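第四章 沥水架的摆放与使用

本章适用于台面式黑色金属丝沥水架。开始之前,请确认架子已按第三章装好,各处螺丝已经拧紧。Hitby 系列的双层架和单层架在摆放方法上相同,不同之处在步骤中另行注明。

4.1 选定位置

1. 清空台面靠墙的一侧,用干布擦去水渍和碎屑。
2. 把架子放到台面上,四个脚都要着地。用手按住上沿的一角,轻轻下压,再换对角重复一次。架身晃动时,先调平脚垫,再进行下一步。
3. 架子与后墙之间留出 6 厘米。墙面贴有墙纸或装饰膜的,应再留宽一些,避免盘子滴下的水长期溅在接缝处。
4. 墙角有金属立柱或收边条的厨房,架子的提手不要顶在立柱上。

注意:大理石纹台面不一定是石材。贴膜台面和人造台面怕积水,请在架子下方加接水盘,每天倒一次。

4.2 放置盘子

1. 先放大盘,后放小盘。大盘靠里,小盘靠外。
2. 盘子竖直插入金属丝之间的空隙,盘面朝同一个方向。

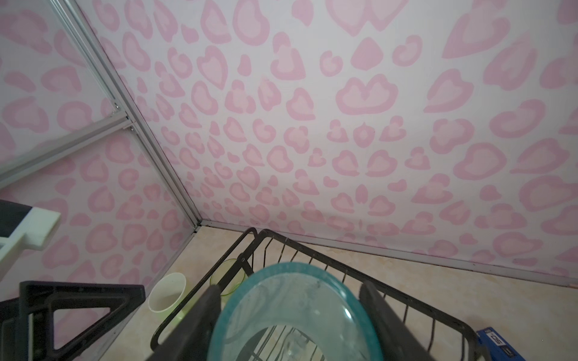 3. 松手之前,确认盘子的下缘已经落到底部的金属丝上。只靠侧面的金属丝夹住时,盘子会慢慢滑斜。
4. 相邻两只盘子之间空出一格。深盘和汤盘空出两格。
5. 取盘时竖直向上提,不要向外扳。长期向外扳会使细金属丝变形,槽距变宽以后小盘就立不稳了。

提示:直径超过架子内宽的盘子不适合竖放,请擦干后直接收入橱柜。铸铁盘和厚木砧板也不要插在盘槽里,应使用 Gorkham 侧挂件,侧挂件的装法见第六章。

4.3 放置杯子

杯子一律杯口朝下。放置的先后顺序为玻璃杯、陶瓷杯、塑料杯。

1. 甩去杯内余水,甩的时候离开架子,避免碰到已经放好的餐具。
2. 玻璃杯放在波浪形金属丝的凹处,杯口要压住两根以上的金属丝。杯壁有棱面的玻璃杯较重,应放在架子中部。
3. 带把手的陶瓷杯可以稍微倾斜,让杯底凹圈里的水流走。把手不要卡进金属丝之间,否则取杯时容易磕掉釉。

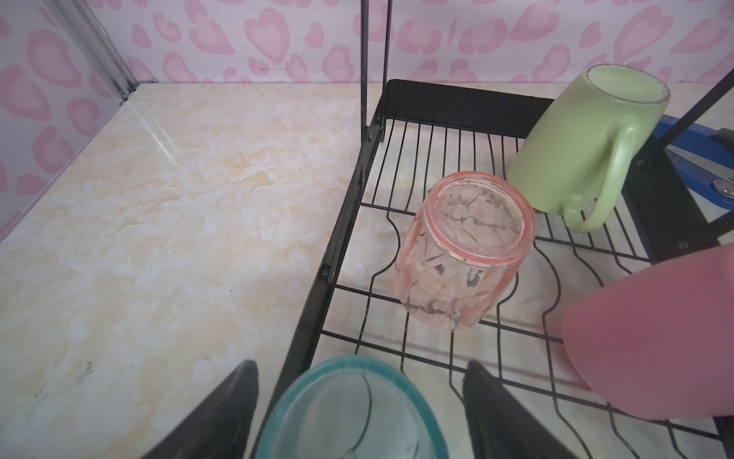 编写:Jivitz 厨房用品说明书组
适用产品:Hitby 台面沥水架

4. 塑料杯分量轻,放在最外侧,便于随手取用。塑料杯不要压在玻璃杯上,也不要套叠。套叠的杯子内壁不通风,第二天仍然是湿的。
5. 每只杯子之间留出一指宽的距离。

小心:刚用热水洗过的玻璃杯,请等到不烫手再放上架子。温度高的玻璃碰到冷的金属丝,杯口处可能开裂。

小心:架子上的螺丝头和连接片略微凸出。薄壁玻璃杯不要紧靠这些部位。

4.4 双层架的分层方法

双层架分为靠后的上层和靠前的下层。上层用来放杯子,下层用来放碗、盘和其他较重的餐具。两层都要使用时,请按下面的顺序进行。

1. 先放下层。重的餐具放在下层,架子的重心低,不容易翻倒。
2. 再放上层。杯子倒扣,沿上层排成一行,先放两端,后放中间。
3. 只洗杯子时,下层可以空着,但上层不要超过 6 只。
4. 上层的杯子会往下滴水。下层如果已有晾干的餐具,应先收走,再往上层放湿杯子。
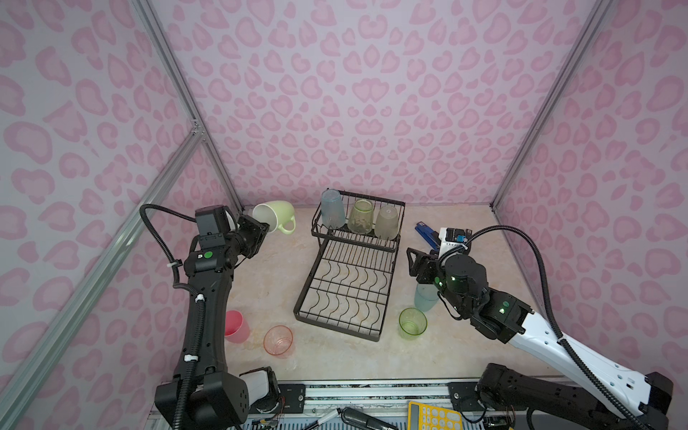

5. 带把手的杯子占地方,最后再放,把手转向空的一边。如果上层已经没有足够的宽度,就放到下层前部,不要勉强挤进去。
6. 全部放好后,从正面看一遍,杯口应当平稳,没有一侧悬空。

提示:杯壁上仍有残留物的杯子不要留在架子上晾干。请取下重洗,残留物干透以后更难去除,淡色半透明的杯子上尤其明显。

4.5 收取与清洁

1. 餐具晾 4 小时后即可收取。潮湿天气应适当延长,或用干布擦过再收。
2. 收取顺序与放置顺序相反:先收上层杯子,再收下层餐具。
3. 每周把架子整体搬开一次,用软布和中性清洁剂擦拭金属丝,再用清水擦净、擦干。波浪形金属丝的弯折处容易积水垢,可用旧牙刷刷洗。
4. 不要使用钢丝球和含氯漂白剂。黑色涂层一旦划破,露出的部分会生锈。
5. 涂层有小面积破损时,可使用 Cordero 补漆笔修补,晾一夜后再使用。

注意:搬动架子之前必须取下全部餐具。架上有玻璃杯时,不得提着提手移动架子。

更换脚垫和接水盘的方法见第五章。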